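TV NOTES
Dindia comes back for a second season

The streaming service Graltum has ordered a second season of Dindia, the family drama about two sisters who take over their late father's radio station. The new season will have seven episodes, one fewer than the first. Filming is planned to start in June, again in the coastal town of Villa, where most of the outdoor parts of season one were made.

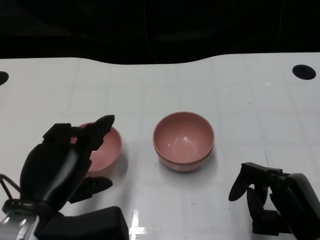 The creator of the series, Yakubu Olaniyan, wrote to our newsletter that the story will continue the same night where it stopped, with the younger sister still in the studio and the phone still ringing. He also wants more of the kitchen talks, which many of our readers named as their favorite part. I agree with them. The best talk in the first season has almost no words: the sisters eat late at night after the funeral, and between them there is nothing more than two bowls, as plain as the pink ones on the white table here. One sister says the soup needs salt, and the other starts to cry. I have watched it three times and I still do not know how they did it with so little.

The whole main cast has signed again. The only change is behind the camera, because the director of the first four episodes has moved to Zirner, the new crime series from the same producers. Olaniyan will direct the opening episode himself, for the first time in his career.
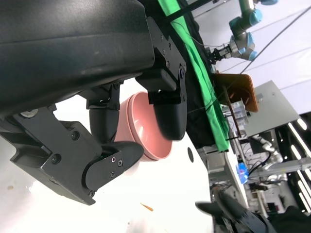 Will the second season be the last one?
Graltum has not decided this yet. Olaniyan has said that he has notes for a third season, but he wrote the new ending so that the story can also stop there.

For those who did not see the first season, all episodes stay on the service, with subtitles in English and Spanish. The longest is the final one, with 97 minutes. Please do not read the episode titles before you watch, as the title of the sixth gives away who sold the station.
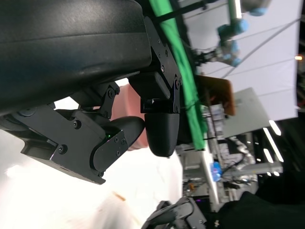
Reader evening

We will watch the first episode together again at 7 p.m. in our usual room. There are 31 places left. To reserve one, please reply to this newsletter and write "Dindia" in the subject line.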